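Flastby dish rack: set-up and everyday use

Section 3. Setting up beside the sink and sorting the tray
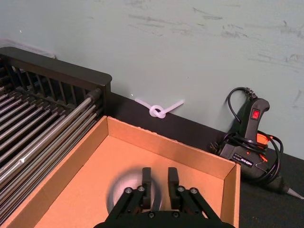

Before you start, read Section 2 and check that all the parts of your rack are there. You will need a clear stretch of worktop, a soft cloth, washing-up liquid and a shallow cardboard box without a lid. The box is used as a sorting tray while you are setting up and again each time you empty the rack for cleaning. It does not form part of the product and any clean one will do, as long as the sides are low enough to reach over easily.

3.1 Choosing the position

1. Clear the worktop on the side of the sink where you normally put washed dishes.

2. Wipe the surface and dry it. Crumbs under the feet will make the rack rock.

3. Put the rack down with the back fence towards the wall. Leave a gap the width of two fingers so that air can get behind it and you can pass a cloth through.

4. Press lightly on each corner in turn. If one corner lifts, move the rack a short distance to either side and try again. Worktops are often uneven close to a join.

5. If you have the drip mat (sold separately as Pornska), lay it flat before the rack goes down and smooth out any folds.

Caution: Do not place the rack on a hob, even when the hob is switched off, or within reach of a gas flame. The end caps will soften.

Note: The rack can stand on either side of the sink. Left-handed users generally find it easier on the left.

3.2 Washing before first use

The rods leave the factory with a thin film of oil on them. It is harmless but can mark glasses.

1. Fill the sink with warm water and a little washing-up liquid.

2. Wash the rods along their length with a soft cloth. Do not use wire wool or scouring powder.

3. Wipe the rim and the slats of the fence. A bottle brush is useful between the slats.

4. Rinse with clean water and dry everything with a tea towel before putting the rack in position.

Caution: The rack is not suitable for the dishwasher. Repeated machine washing dulls the rods and loosens the end caps, and damage of this kind is not covered by the guarantee.

3.3 Placing the sorting tray

1. Stand the cardboard box on the worktop with one side touching the side of the rack. There should be no gap for a teaspoon to fall into.

2. Check that the bottom of the box is closed properly and will take some weight. If the flaps have been folded and not glued, run a strip of parcel tape along the join underneath.

3. Remove any staples.

4. Keep the box on the side away from the tap. Cardboard that has been splashed a few times goes soft at the corners and should be replaced.

Put dry things only in the box. Wet cutlery belongs in the cutlery cup (if fitted) or on a folded towel until it has drained.

Note: Some owners prefer a plastic tray, and the Zamau tray in the small size fits well next to the rack. Cardboard has the advantage that it can be folded flat and put in the recycling when it gets shabby.

3.4 Loading the rack

1. Start with plates. Stand them against the back fence, largest first, all facing the same way.

2. Lay bowls upside down at a slant. A bowl left flat keeps a ring of water inside the foot.

3. Put mugs and glasses in the front part, upside down. Leave a little space between glasses, as they chip most often at the rim.

4. Place pan lids last, leaning on the plates. Heavy pans should be dried by hand and put away. The maximum load, spread evenly, is more than enough for the washing-up from a family meal, but a cast-iron pan on one side can tip the rack.

5. Sharp knives should be washed, dried and put away one at a time. Do not stand them in the rack with the blade up, and do not drop them into the sorting tray.

3.5 Emptying and sorting

The tray saves walking back and forth to the drawers with two forks at a time. Use it in this order.

1. Make sure your hands are dry.

2. Take small items off the rack first – teaspoons, egg cups, jar lids, the sieve – and put them in the tray. Keep cutlery at one end and everything else at the other.

3. Put the plates and bowls straight into the cupboard.

4. Carry the tray to the drawer and empty it there. Support it from underneath with both hands.

5. Return the tray to its place or store it in the gap beside the bin.

6. Wipe any water from the worktop under the rack.

Note: Glasses and china should not go in the tray with the cutlery.

3.6 Weekly care

1. Empty the rack completely and lift it off the worktop.

2. Wipe the rods, the rim and the undersides of the feet with warm soapy water.

3. In hard-water areas, white marks may form where the rods meet the frame. Soak a cloth in white vinegar, hold it on the marks for a few minutes, rinse and dry.

4. Check that the end caps are pushed fully home. A loose cap can be refitted by hand after dipping it in warm water. Replacement caps are part number 466 and come in a bag with a Hung spare-parts label.

5. Shake out the sorting tray over the bin. If it smells damp or has stains on the bottom, replace it.

Caution: Never use bleach on the rods. If bleach is spilt on the rack, rinse it at once with plenty of cold water.

3.7 If something is wrong

The rack rocks: repeat the steps in 3.1 and check for a missing foot.

Plates slide forward: they are facing different ways, or too few are standing together. Move them to the corner of the fence.

Water collects on the worktop: use the drip mat, or turn the rack so that the front is nearer the sink.

Rust spots on a rod: dry the rack after each use for a week and see whether the spots spread. If they do, contact the dealer and quote section 31 of the guarantee booklet.

Text of this section revised in December by Wael Metwally. Section 4 covers wall mounting.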